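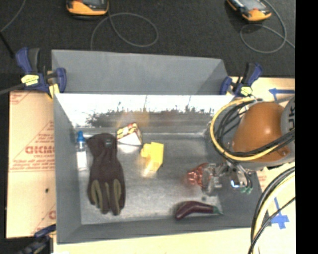
A capped bottle and a work glove in a metal bin.

How to Clean a Homebrew Keg
Thursday, May 30, 2024 | By Eduardo Manalo, Stemelier Brewing Guild
Print this page | E-mail this page

1. Release all pressure before opening the lid.
2. Rinse the keg with warm water.
3. Fill with cleaner and soak overnight.
4. Drain, rinse twice and replace worn seals.
5. Sanitize shortly before filling.

Members may borrow brushes from the Benavides Street store until September.

This site uses cookies. Accept | Settings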